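The wall at Grullelcombe: a morning with the woman who runs the playroom

2nd January

Grullelcombe was closed to families when I called, the heating had only just come back on, and there was a smell of floor cleaner all the way up the stairs. I had been promised a cup of tea and a look at the playroom, and I got both, along with rather more talk about walls than I had expected when I set off from home.

The woman who has looked after the room since it opened asked me not to use her name ("It's everybody's room, and my sister would never let me hear the end of it"), so I shan't. She has worked with small children for most of her life, first in a nursery at Langat and then here, and she talks about them the way gardeners talk about beans, with great affection and a good deal of exasperation.

I asked her first why so much of the play happens on the walls. "Floors fill up," she said. "You put a lovely train set down and by ten o'clock there's one child lying across the middle of it and four standing round the edge looking cross. If you hang something up, they stand side by side. They chat. They'll chat to a wall when they won't chat to you, some of them."

The panels went up in May, one at a time, because that was how the money came. The whole job cost 3000 pounds, a good part of it spent on making the old plaster fit to take a screw. The building dates from 1844 and, in her words, "has never had a flat wall in its life". Two of them had to come down again within a week and be put back lower, after she got on her knees and found out what a three-year-old could reach.

She is particular about faces. A pattern is all very well, she told me, and the bigger ones like a maze, but a face gets a child across the room. "Big eyes, pink cheeks, a silly moustache if you can get one. They go straight up and say hello to it. Then they tell it off. Then they feed it."

Feeding it is a serious business. The play food lives in a tub by the door, and there are around 25 pieces of it on a good day, although the cheese has been missing for as long as anyone can remember. I wondered which was the favourite, and she didn't have to think. "The banana. It's always the banana. It's been a telephone, it's been a boat, it's been a baby wrapped up in my scarf. We had a little girl who wouldn't go home without it, so home it went, and back it came on the Monday in a freezer bag with a note."

I asked whether she minded the marks that children leave behind them. She laughed at that and poured us both some more tea. "I used to. I had a sponge in my apron pocket and I was forever dabbing. White walls and children, well, I ask you. Now I do it at the end of term and I put the radio on — and do you know, it takes me less time than all that dabbing did."

There was a plan once to paint the room in bright colours, and the people at Sernia, who run a similar room further up the valley, were all for it. She held out for white. Her feeling is that the toys bring quite enough colour in with them, and that a child who has just come off a noisy bus wants somewhere quiet to rest the eyes. I must say that after an hour on one of her very low chairs I was inclined to agree with her, even if my knees were not.

Before I left I asked what she would do with a little more money, and she went to the window and thought about it for some time. A better lock for the gate, she said. A second tub. And a second banana, "to save the arguments, although I expect they'd only argue over which was the real one".

The playroom opens again next week, mornings only to begin with, and the 763 bus stops at the bottom of the hill.

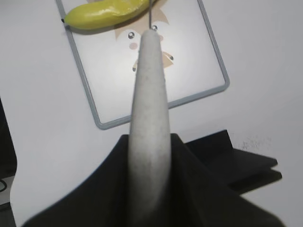
More from the Grulley

A walk from Langat to the old mill
Sernia's playroom gets a new roof
What we cooked in May
Letters: the state of the Grullelcombe steps

Contact the Grulley | Copyright the Grulley and its contributors | Back to top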